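# Grutmont legt Regelwerk für Greifarme vor — Praxis bleibt außen vor

31. Mai 2020

Der Prüfverein Grutmont hat einen Leitfaden für den Betrieb von Greifarmen in Versuchs- und Lehrräumen veröffentlicht. Er umfasst 43 Seiten und soll, so das Vorwort, »verbindliche Orientierung« geben. Verbindlich ist daran wenig. Wer sich nicht daran hält, muss weder mit einer Kontrolle noch mit einem Bußgeld rechnen, und das Prüfzeichen, das Grutmont dazu anbietet, beruht auf einer Selbstauskunft.

Inhaltlich geht es um Dinge, die in vielen Räumen bislang nach Gewohnheit geregelt werden: Kabelführung am Handgelenk, Abstand zwischen zwei Armen, Zustand der Greifflächen, Auswahl der Übungsgegenstände. Für die Kabel verlangt der Leitfaden eine Zugentlastung nahe der Hand. Ob dafür ein Kabelbinder genügt, lässt er offen.

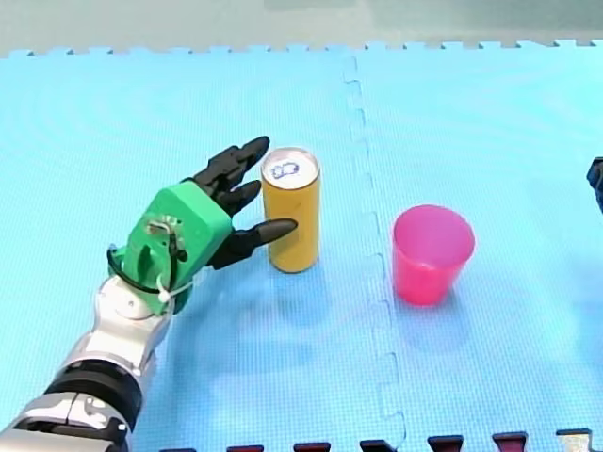 Offen bleibt auch, wer die Kosten trägt. Grutmont rechnet mit 282 Euro je Arbeitsplatz für Prüfung und Unterlagen. Hersteller wie Deris und Elel verweisen auf ihre eigenen Handbücher, die in einigen Punkten strenger, in anderen deutlich lockerer ausfallen. Welches Papier im Streitfall gilt, beantwortet keiner der Beteiligten klar. Bei Deris heißt es, man werde den Text »wohlwollend prüfen«. Elel äußerte sich bis Redaktionsschluss nicht.

Catrin Hopkin, Sicherheitsingenieurin beim Planungsbüro Gittins, hat den Entwurf im Dezember kommentiert und hält das Ergebnis für verwässert. »Im Entwurf stand eine Frist für den Austausch beschädigter Greifbacken. Jetzt steht da, man möge sie regelmäßig in Augenschein nehmen. Regelmäßig heißt in der Praxis: wenn jemand daran denkt.« Auch die Pflicht, Schraubverbindungen an den Fingern vor jeder Schicht zu kontrollieren, wurde gestrichen. Übrig ist eine Empfehlung im Anhang.
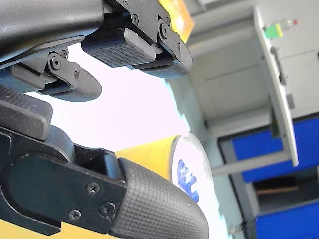 *Foto: Gittins*

Grutmont begründet die Streichungen mit Rückmeldungen aus der Anhörung. Eingegangen seien 93 Stellungnahmen, die meisten mit der Bitte um »praxisnahe Lösungen«. Veröffentlicht wurden sie nicht. Es lässt sich also schwer sagen, wie viele davon aus Werkstätten und Lehrräumen kamen und wie viele von Firmen, die Greifer verkaufen.

Am meisten Ärger dürfte der Abschnitt über Reparaturen machen. Klebeband am Greifer ist nach Ziffer 20 »als vorübergehende Maßnahme zulässig«, sofern es die beweglichen Teile nicht behindert. Wie lange vorübergehend dauert, steht nirgends. Hopkin hatte eine Kennzeichnung mit Datum vorgeschlagen, ein Aufkleber hätte gereicht. Der Vorschlag taucht in der Endfassung nicht mehr auf — laut Grutmont wegen des Dokumentationsaufwands. 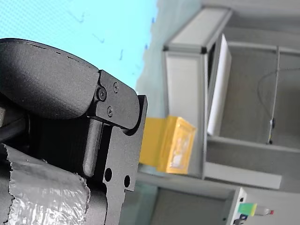
*Greifer mit silbernem Klebeband am unteren Teil, rechts dahinter ein graues Gehäuse mit Aluminiumrahmen.*

Brauchbar ist immerhin das Kapitel über gemeinsam genutzte Flächen. Arbeiten zwei Arme im selben Bereich, muss vor dem Start feststehen, welcher Vorrang hat und wer den Halt auslöst. Das ist knapp formuliert und lässt sich ohne Zusatzgerät umsetzen. Warum ausgerechnet dieser Teil nur für neu eingerichtete Arbeitsplätze gelten soll, konnte der Verein auf Nachfrage nicht erklären. Bestehende Anlagen sind ausgenommen, eine Übergangsfrist gibt es nicht.

Der Leitfaden ist bei Grutmont auf Anfrage erhältlich, für Mitglieder kostenlos. Eine Überarbeitung ist angekündigt, ein Termin dafür steht noch nicht fest.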